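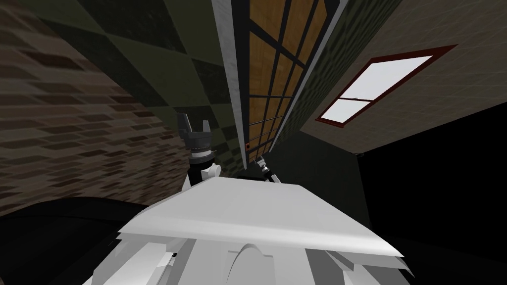 *Simulator view at Ovomska: the white robot body, the two arms with their grippers, and one of the virtual rooms.*

**Visit to the open day of Ovomska, Plurnstead, February 8, 2024**

I went to Plurnstead with Kalliopi Xenos from our packing department. We had received the invitation by way of Terence Goodall, who buys spare parts from the same supplier as we do, and his sister Beverley works at Ovomska in the simulation group. The invitation promised "robots at work, real and virtual" and a lunch. I write down my impressions for the colleagues who could not come, and I ask for patience with my English.

The company is in the old Pandey building, behind the bus depot. It is not easy to find when you come from the train station. The sign on the main street still shows the name of the former tenant, and we walked past the entrance one time before Kalliopi saw a paper arrow on the fence. At the reception each visitor received a badge and a sheet with the timetable. Our group had 17 persons and was led by Uriel Troncoso, an engineer of the company. He spoke slowly and repeated each question from the group before he answered it, so that also the people in the back could follow.

**First part: the hall**

The tour started in the hall with the robot which they call Hoten. It has two arms and it was placing plastic cups from a tray into a crate. I had expected more speed. One cup took as long as I would need for four or five, but the movement was very even and I did not see a cup fall during the time we were standing there. When the crate was full, an operator exchanged it and pressed a green button, and Hoten started again.

Mr. Troncoso explained that the speed is limited on open days. In the normal work it goes faster, and then the doors of the cell are closed. A lady from a bakery asked if it could also hold something soft, like bread dough. He said no, at least not with these fingers, and that he would prefer to promise nothing. I liked this answer. At the fairs one hears "yes" to everything.

The noise in the hall was lower than in our own. What I noticed more was the light: very bright and white, without shadow on the table. Kalliopi asked about it, and she heard that in the first year they had many problems with the afternoon sun from the windows on the west side. The windows are now covered with a film.

**Second part: the simulation room**

For me this was the more interesting part of the day. The simulation group sits upstairs in a long room with a carpet, and Beverley Goodall received us there. On a big screen she showed how a robot is tested inside a computer before a real arm is allowed to move.

I had imagined a simulation as something gray and simple, like the drawings in a manual. The virtual rooms were much more furnished than that. One had a wall of brown bricks, dark green checkered tiles and a window with a dark red frame, and beside them a tall window or door with orange-brown wood in many small fields. I would not choose these together for my own house! Ms. Goodall said that the rooms are put together by a program from a list of materials, and taste is not one of the criteria. The idea is that the robot should not get used to one background. If it learns only in front of a white wall, then it can become confused by a brick wall, which to a person is nothing special.

They have 400 such rooms at the moment. A new one takes only a short time to produce, but each must be looked at by a person before it is used, and this is the slow step. In the beginning they did not do it, and they had rooms where the floor was missing under the table. The robot learned in them for a whole weekend.

She also explained the grippers. In the simulator the left one is a parallel gripper, with jaws that move toward each other in a straight line, and the wrist under the gripper has white and black rings. Then she gave the keyboard to the visitors. We were allowed to move one joint at a time with the arrow keys, and it is surprisingly hard to arrive where you want. My first try brought the left arm into the table. On the screen the arm simply stopped and a line of text appeared in red. Mr. Troncoso, who stood behind me, said that the same mistake in the hall would cost two weeks of waiting for a new wrist. Kalliopi did it better than me. She moved the wrist first and the shoulder last, and the gripper came down nicely beside the target.

We saw three exercises that the group uses for every new version of the software:

- to pick up a block and give it from one arm to the other
- to open a drawer and close it again
- to put a lid on a box, where both arms must press at the same time

The lid was the most difficult. In the demonstration it succeeded on the second attempt. On the first one, the lid was sitting a little crooked, and a man in our group called out "good enough", but the program did not accept it.

**Lunch and questions**

The lunch was served in the corridor between the offices: soup, sandwiches, and a very good apple cake. I was standing with Terence Goodall, who had arrived later by car, and with a trainee of the company. The trainee told me that his job since the autumn is mostly to compare the simulator with the hall. He measures how far a cup slides on the real tray and then he changes the friction in the program until the virtual cup slides the same. Cardboard is worse than plastic, he said, it changes with the weather. This I can confirm from our own warehouse.

After lunch there was a round of questions. I note the ones which touch our work:

*Can the simulator read our own drawings?* Yes, if they are in one of the usual 3D formats. Our older crates exist only on paper, so somebody would have to draw them again.

*How much of the training is done on the real robot?* Mr. Troncoso did not want to give a share. He said it depends on the object, and for the cups it was little. For everything that bends it is still a lot.

*Can one rent the simulation without the robot?* At present no. Ms. Goodall said that they are discussing it and will decide in April.

*Who is responsible if a virtual test was fine and the real arm then breaks something?* This question came from Terence, and there was some laughing, as his sister was the one who had to answer. She said the contract names a trial period in the hall of Ovomska, with the parts of the customer, and that nothing is delivered before it.

**What I take home for us**

I don't think that Hoten is suitable for our line two in the present form. Our boxes come in too many sizes and the space beside the belt is narrow – I measured it again after the return, and the cell would stand in the escape path. For the cup trays at the end of line one I am more positive. Kalliopi is of the same opinion, but she would first like to see the robot at its normal speed.

I asked Mr. Troncoso if we may send a crate with our own trays for a test in the simulator, and he agreed. He needs the weight of one full tray, the drawings, and a few photographs of the place with the lamps switched on. I will prepare the drawings. Whoever has the key for the old drawing cabinet, please bring it to my desk.

For those who want to go next year: take the bus to the depot and not the taxi, and wear warm shoes, the floor of the hall is cold. The sheets from the visit are in the blue folder next to the printer.

Miłosz Wysocka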